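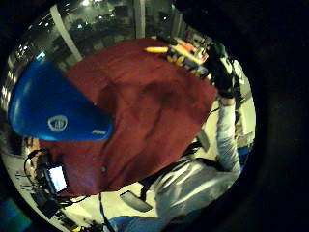

The night reset is the latest cure for a messy home, and like most cures it comes with a price list. Triser, the tidying program my neighbours keep forwarding to one another, wants you to start only after dark, when the day's mess has stopped arriving. So the windows are black, with city lights scattered behind them, and there's a maroon shirt bent over the job, a blue cap pulled on, and a bright box in yellow, blue and orange waiting for somebody to decide where it lives. I have my doubts about how well anyone decides anything at that hour.

The full course costs $110 and comes with an 83-page workbook. I read all of it, including the chapter on drawers, which recommends that you "listen to the drawer." Stripped of that sort of thing, the advice is to put like with like, keep the floor clear and stop when the timer goes. My grandmother would have agreed with two of those and never owned a timer.

The timer is set for 19 minutes. I asked Mairéad Cullinane, who has been teaching the program in rented halls since April, where the number came from. She said people found 20 discouraging. I asked which people, and she laughed and offered me more tea.

To be fair to her, she is good company and her own kitchen is in better shape than mine. She is also frank about the parts that don't work. Paper defeats everyone, she told me, and so does anything a child has made. Glass is its own headache, especially the big round bowl that fits no cupboard and comes out for one salad in January. The workbook tells you to store such pieces "at the edge of use," a phrase I've turned over several times without finding a shelf in it.

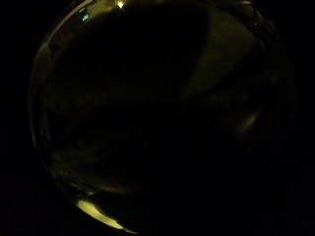

Then there are the rivals. Jerkik sells much the same routine for the morning, with coloured labels. Kwak does it by subscription and sends you a cheerful message if you miss a night, which I did, and it did, at 11:41 p.m. Grostano skips the coaching and goes straight to the storage tubs, and I respected that until I tried to get the lid off one.

I kept up the night version for a few weeks. The hall floor was clearer for it, and I found a library book I had already paid for. I also went to bed later and crankier, having spent the calmest part of the evening moving things from the table to the bench and then, after some thought, back to the table. Mairéad says that stage passes. Her advanced workshop, for people in that stage, is an extra $41.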